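Follari Dish Rack Notes, v15

A record of how plates get put away in shared kitchens, kept by Mabli Maddocks and Ieuan Beddoe. It began as an argument about the rack in the Powell kitchen and has been downhill since.

What's in it
1096 entries in plates.csv, one per loading of a rack. Of these, 1068 are usable. The others were typed in by Ieuan during lunch and are kept in lunch.csv for honesty's sake.

Columns
rack: wire, wood, or "towel on counter"
order: plate colors, front to back
lean: left, right, or none
remarks: free text, some of it rude

Color names
We use pink, green, blue, navy and beige. Mabli's earlier list had 15 names, four of which were beige. Old files from Skillow still use it, and the script flillent.py converts them, mostly.
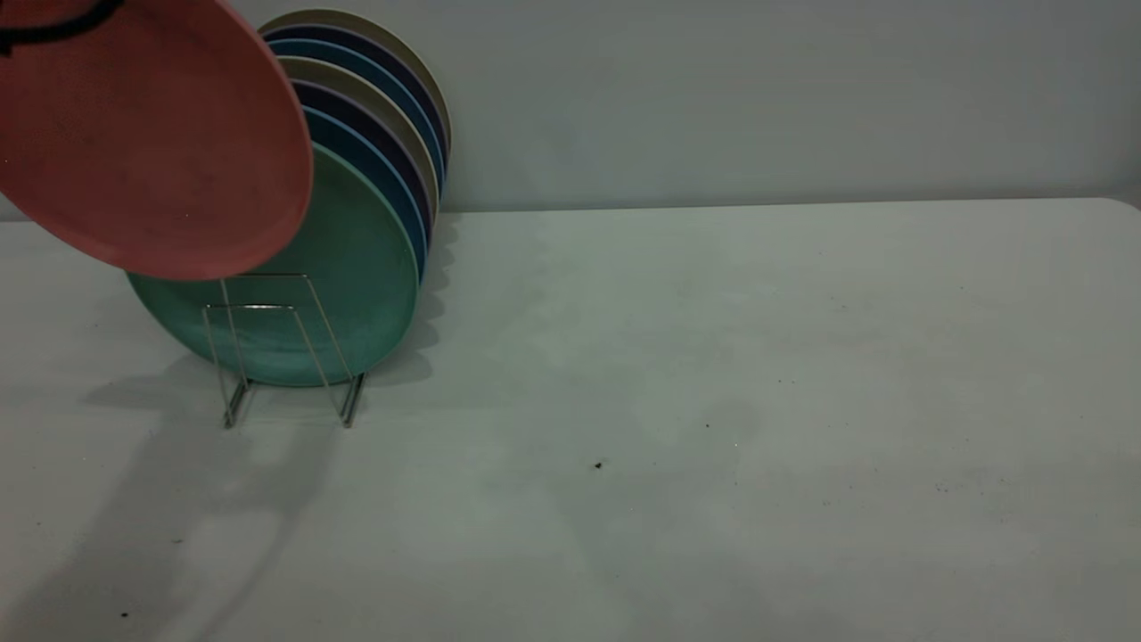

Order is the column people fight over. We write it front to back, one word per plate, and ignore size. A row like the one in the wire rack goes in as green, blue, navy, beige, then blue, navy, beige again, with lean set to right. A plate still in the air, such as the pink one, gets no place in the order until it is standing up. Ieuan disagrees and has said so in 400 words under remarks.

Known problems
Bowls are not covered. Please stop sending bowls.

Last edited 12 Apr 2019, MM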